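Jayasinghe walking photo tour, worth the money?

hivura_bound
Going in August with my sister. The Jayasinghe company does a guided photo walk through the old quarter of Hivura, 16 people max, and they want 248 for the two of us. The page says "hidden corners" about five times, so I'm already suspicious. Has anyone done it recently?

Reply from Tramstop
Did it last year. The hidden corners are the fish market steps and the clock arcade, both of which are on the free map from the station. The guide was pleasant. We got eleven edited shots each and I liked two of mine.
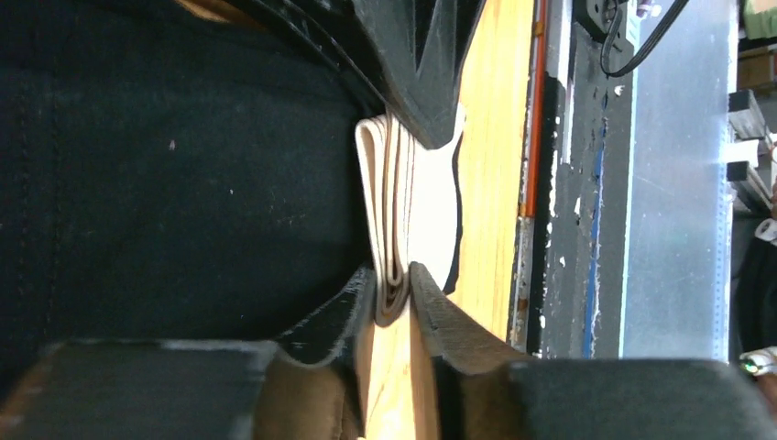

Reply from oldquarter_kim
Disagree with Tramstop. The map shows you where the arcade is, it doesn't get you onto the roof of the Fikitz building, and that was the best part of our walk. If you hate planning, pay and be done with it.

Reply from Tramstop
The Fikitz roof was closed when we went and they took us to a parking deck. No refund, no mention of it beforehand. Ask them in writing whether the roof is included — they wouldn't tell me on the phone.

Reply from hivura_bound
I asked by email. Got back "subject to availability." So that's a no until proven otherwise. What about the evening slot? It starts at 7:30 and costs the same.

Reply from N_Cuervo
Nilton Cuervo here, I used to guide for a different outfit in town. Evening is better light but you lose the market, it shuts at 5. Also the "dinner district" at the end of the route is one street, and the place they steer you into pays them. I'd eat near Plurno Square.
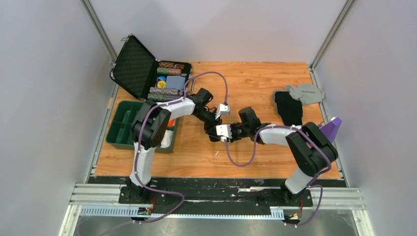
Reply from oldquarter_kim
Do you have anything to back up the kickback claim? We ate where they suggested and the dumplings were great and cheap.

Reply from N_Cuervo
No paperwork, no. It was common knowledge among guides when I worked there. Could have changed. Good dumplings and a commission can both be true.

Reply from hivura_bound
Leaning toward doing the market on our own in the morning and skipping the tour. My sister still wants the roof. Is there any way up without a guide?

Reply from Tramstop
There's a cafe on the top floor with a window facing the same way. You have to buy something. Glass was filthy when I was there, so bring low expectations or a cloth.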